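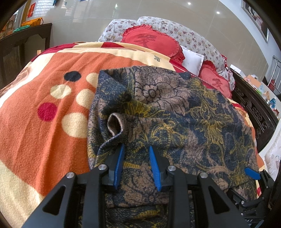 Brushed fabric in navy, tan and mustard, sleeve cuff folded back.

Mokar Exhibitor Package – Praltcombe Careers and Relocation Fair

Home / Exhibit / Packages / Mokar

The Mokar package is our standard stand for employers hiring from abroad. It covers one day at the Praltcombe fair, with the floor space, furniture and listing included in the price.

Price: 3590, excluding tax
Availability: booking open for July

What you get
Corner or in-line stand with back wall and two side panels
One counter with a lockable cupboard, 3 stools
Power outlet and wired internet
Company profile in the printed guide and on the fair website
20 job postings on the fair website, live until the end of the month
Exhibitor badges for up to four staff

Stand graphics are not included. You can send print-ready files to us or bring your own roll-up banners. Banners must stand inside your floor space – the aisles are kept clear during opening hours.

Interview rooms
Rooms are booked by the half hour through the exhibitor login. Mokar exhibitors can hold up to six slots free of charge. Further slots are billed after the fair.

Upgrade to Sopacua
The Sopacua package adds a 20-minute talk on the main stage and a larger stand. Talks are in English and can cover work permits, housing, language classes or your own hiring process. You can move up from Mokar at any time before the floor plan is closed, and you pay only the difference.

Delivery and setup
Send materials to the Trondungate entrance, marked with your company name and stand number. The hall opens to exhibitors at 7 a.m. on fair day. Stands must be ready by 9:30.

Last year's floor plan had 113 stands. Stand numbers are given out in order of booking.

Contact
Stand sales: Tirta Rondonuwu
Job postings and guide entries: Retno Gunawan

Early booking terms apply to orders received by Sun 10 March.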